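# Do street trees really cool a town down?

You have probably heard a grown-up say that trees keep towns cool. It gets said a lot, usually by somebody holding a spade. Should you believe it? Let's check before we nod along.

Start with shade. On a sunny afternoon in July, put your hand on a pavement in full sun, then on the same pavement under a tree. The shady bit feels cooler. No argument there. Leaves stop a lot of the sunlight before it reaches the ground.

Trees also have a second trick. They suck up water through their roots and let it out through tiny holes in their leaves. Turning water into vapour uses up heat, so the air near the leaves gets a little cooler. You may read that a tree is "like an air conditioner". Be careful with that one. An air conditioner cools a closed room. A tree stands outside, and the breeze carries its cool air away down the road.

So both tricks are real. Now for the part where people get carried away.

## The Girkside trees

The town of Grakholm planted 400 young trees along Girkside, the long road by the canal. A big sign went up: "A COOLER TOWN STARTS TODAY!"

Did it start that day? Jadwiga Kozłowski, who lives on Girkside and likes to check things, bought a thermometer and measured the air at three o'clock every Sunday all summer. She measured under the new trees, and then on Jultdale Street, which has none. Most weeks the two numbers were the same.

That doesn't mean the trees are useless. They were thin as broom handles, with a few leaves on top. A tree like that makes a shadow you could cover with a beach towel. It may need 20 years to spread wide enough to shade the pavement, and it only gets there if somebody waters it while it is small. By the next spring, 5 of the Girkside trees had died. The sign didn't say anything about that.

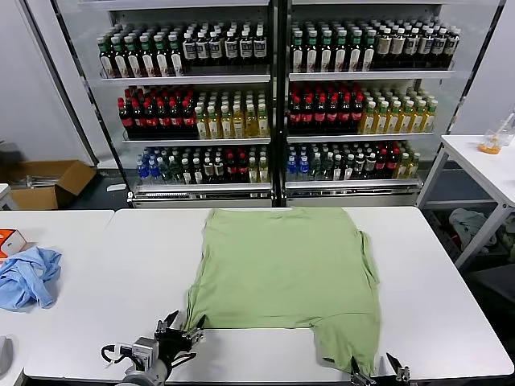

There is an old park in Grakholm too, called Szewczyk Gardens, with huge lime trees. Jadwiga tried her thermometer there as well, and it was cooler under the limes – every single time. Big old trees do the most cooling, so cutting one down and planting a baby one in its place is not a fair swap, even if the numbers look equal on paper.

## Questions to ask

Next time someone promises that 700 new trees will cool your town, try these:

- How big are they now?
- Who is going to water them?
- Are any old trees being cut down?
- Has anyone measured the temperature, and where did they stand?

The last one matters a lot. A thermometer in the sun heats up by itself and gives a silly answer, so it has to be kept in the shade wherever you use it. Jadwiga put hers inside a white box with slits in the sides – and she still checked it twice.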